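Course Notes | Robotics Lab

Unit 4: Two-Arm Sorting and Kitting

In this unit each team programs two arms to work over one shared mat. The task is a small kitting job: pick loose parts off the mat and place them in the metal tray. Brake pads and small hardware are used throughout the unit.

Work in the Aris simulator first. Load the Cindberg cell file, set the home position for both arms, and run your sequence at 50 percent speed. Save each run under your team name. A run may last up to 240 seconds, and anything longer is stopped by the script.

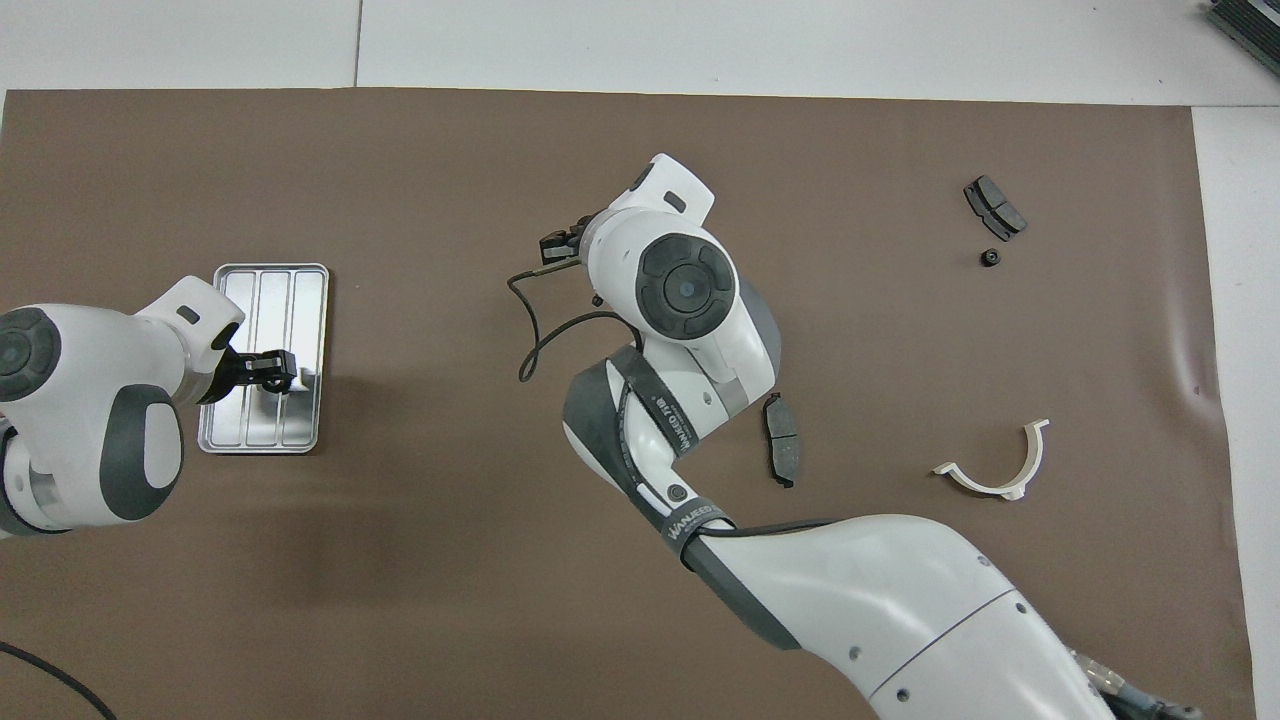

Which arm should move first when both need the space over the tray?

The arm that is already holding a part goes first. The other arm waits at its last safe point until the tray zone is marked free in your program.

Set the tray zone a little larger than the tray itself. Most collisions in past terms came at the wrist – the gripper was clear but the joint behind it was not. Check cable slack before every run on the real arms, with the wrist turned to both ends of its range.

Hand in your program, the run log and one page on how you handled waiting. The unit closes in December with the Draleck round, where teams swap part layouts.

Filed under: Courses > Automation > Handouts
1,268 views | 2 comments | 50 shares

Related handouts
Unit 3: Gripper Force and Part Shape
Unit 5: Reading the Imrie Error Log
Lab Safety Sheet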